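Subject: Re: [cell-users] Right gripper stalls after grasp on can sorting
Date: 21 Oct 2023
From: Berisha

On the Tamon cell list, Anitz support wrote:
> Please confirm whether the force limit was changed before the
> stall. Our log viewer shows fault 292 on the right side only.
> Does the left arm report anything?

The limit was not changed. It is still at 700 in the config, same as on the Pandar cell. The left arm reports nothing and keeps its jaws open when the right one faults.

Sequence as logged:

Grasp closes on the can, lift completes, then the right arm holds position and the controller raises 292. The release command is accepted but not executed. After 5 retries the watchdog drops the cell to safe hold. Motor current stays up the whole time, so the can remains gripped until someone clears the fault by hand.

That last part is what worries me more than the stall. Safe hold is supposed to block arm motion, and it does, but the manual does not say what the fingers do when the fault is cleared. On ours they open at once, with no prompt. Until that is fixed, keep hands out from under the gripper when clearing 292.

I rolled back to build 938 on the right controller only and have not seen the fault there yet — too few runs to call it. Can someone with a Pandar cell try the same task on the current build and post the log?
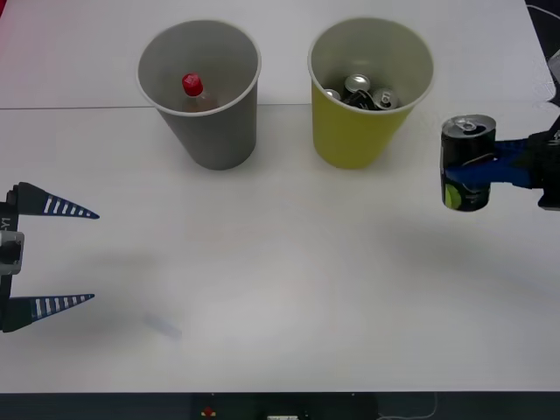
Right gripper holding a can next to the yellow cup, left gripper open.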